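# Where does the water go when you pull the plug?

You wash your hands, the water turns a little gray, and then it goes down the drain. Gone! But water can not disappear. It only goes to another place. Let us follow it.

## The bend under the sink

If you look under a sink, you will often find a pipe which is bent like the letter U. Many children think that the plumber made a mistake. He did not. Some water always stays in this bend, and it works like a small door for air. Bad smells from the sewer want to come up into your home, but they can not pass through the water.

If a sink is not used for many weeks, the water in the bend dries up. Then the bathroom begins to smell. My neighbor Elaine Trindade had this problem in March, after a long trip. She let the water run for a short time and the smell went away.

## Down, down, down

After the bend, the water goes into a wider pipe. The water from the shower, the toilet and the kitchen comes there too. The pipe is not flat. It always goes a little bit down, for example 2 centimeters for every 100 centimeters of pipe. This is called the *slope*. Thanks to the slope, the water moves by itself and no pump is needed inside the house.

Under the street there is a still bigger pipe, the **sewer**. In our town, Plimbridge, the sewer from the school to the cleaning plant is 2309 meters long. A man called Wycliffe Minja works there, and he told my class that he finds many strange things in it: toy cars, spoons, and one time a whole sweater.

## How dirty water becomes clean

At the plant the water must pass several steps.

1. A big metal comb catches paper, sticks and rags.
2. The water rests in a pool, and sand and mud sink to the bottom.
3. Very small living things, called bacteria, eat the dirt which we can not see.
4. The water rests one more time, and then it can go to the river.

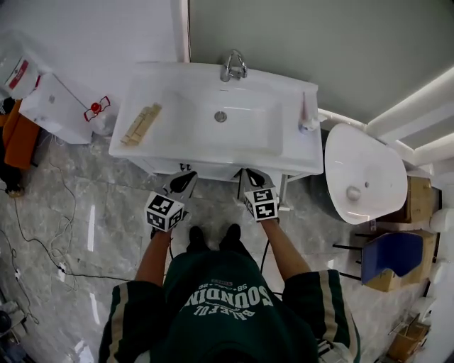

The bacteria are the best workers of the plant. They need air to live, so machines blow bubbles into the pools all day and all night. If somebody pours paint or old medicine into a sink, the bacteria can become sick, and then the cleaning goes slowly.

## What can you do?

- Do not put oil or fat in the sink. It becomes hard in the pipe, like candle wax.
- Throw wet wipes in the trash, also when the package says something different.
- Catch hair with a small sieve over the drain.

## Words to remember

**Drain:** the hole where water leaves the sink.

**Sewer:** the big pipe under the street.

**Bacteria:** living things so small that you need a microscope to see them.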